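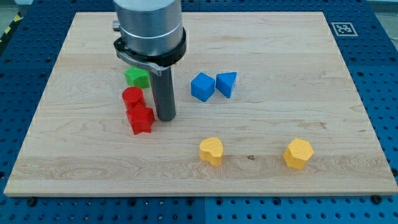 Light wood board on the perforated table

Flat board cupped after I brought it home – can I fix it?

I glued up a maple panel for a desktop and left it in the garage for most of the summer. It was flat there. I moved it inside, laid it on the dining room floor, and after 3 days it had a cup across the width. A straightedge rocks on it. No finish on it yet. It is 19 inches wide and I planed it down to under an inch, so I don't want to take off much more. Is there a way to get it flat again, or do I need to rip it and start over?

Pavithra Unnithan
19 August 2025

Muthu Chacko
Don't rip it yet. If it was lying on the floor, the top face was open to the dry indoor air and the bottom face wasn't. The top dried first and shrank, so the edges came up. Stand the panel on its long edge, or put it on stickers so both faces get air, and leave it alone for 2 weeks. Keep it away from vents. Mine came back most of the way doing only this.

When you finish it, put the same number of coats on the bottom as on the top. People skip the underside and then the cup comes back in March when the heat has been on for months.

Mahfuz Siddiqui
just put weight on it. I used paint cans

Rajeshwari Thampi
Weight by itself didn't do much for me. It held flat while the cans were on and moved again when I took them off. I agree with Muthu about the air on both faces.

If there is still a small cup after that, the base can hold it. Screw two or three battens across the underside, running across the grain, and make slotted holes for the screws – the panel has to be able to get wider and narrower over the year. Don't glue the battens. I glued mine on a Gundell bench top and it split at one end the first winter. A cup you can press down by hand will pull flat with screws. If you can't press it down, let it sit longer before you try.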